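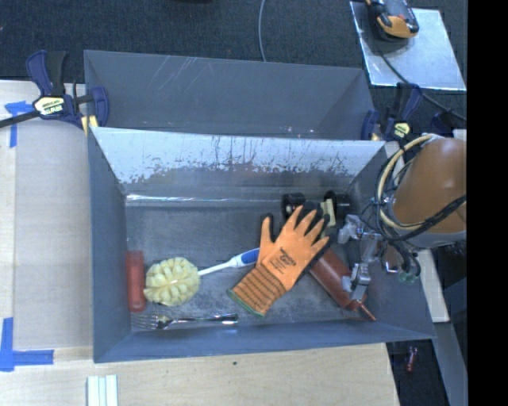
**OPINION / Home & Shop**

# Keep the mixed bin

There is a bin like this in most houses with a garage. Ours is gray metal with sloping sides, and it holds an orange work glove, a fork, a long-handled scrub brush and whatever else was put down near it. Every spring someone tells me to sort it. I think it should stay as it is.

The usual advice says every object needs a home. Forks go in the kitchen drawer, brushes go under the sink, gloves go on a hook by the door. I followed that advice for most of a year. I bought 30 clear boxes from Prisholm and a label maker, and I put up a Vesteck rail along the back wall with 42 hooks on it. By March I had stopped using half the hooks. The work hadn't changed, and the work doesn't divide up the way the boxes do.

Take one ordinary job, cleaning out the gutter over the porch. I want a glove. I want a brush with a long handle. An old fork is the best thing I know for pulling packed leaves out of a downspout. Under the sorted system those were in three rooms, and I made three trips in muddy shoes. With the bin I make one.

My neighbor Uyên Tạ disagrees with me on this, and her garage is better looking than mine. She says a mixed bin is where things go to be forgotten. She has a point. I once lost a good trowel for two years under a pile of rope. But the bin was too deep, and that was my mistake. The one I use now is shallow enough that I can see most of what is in it from where I stand, and if something slides under a glove, I lift the glove.

Sulastri Khoo raised a better objection when I wrote about this before. She said a fork that lives with a scrub brush must never go back to the table. I agree completely. Once a piece of flatware goes into the bin it is a tool, and it stays one. The same goes for sponges and dish brushes. Anything that touches food has its own place in my house, and I don't bend on that. Sharp tools and chemicals stay out of the bin as well.

A worn bin is fine, too. People replace them when they get scratched, and I don't see why. Scuffs on a metal floor mean things have been dropped on it. I keep a second bin right behind the first for days when I want to spread things out, and I would sooner spend money on gloves.

My rule for the bin is simple. If I haven't picked something up in a season, it comes out on a Saturday and I decide where it goes. The rest can lie in whatever order it landed. The Prisholm boxes hold Christmas lights now, and they are good boxes for that.

*Amos Kasprzak*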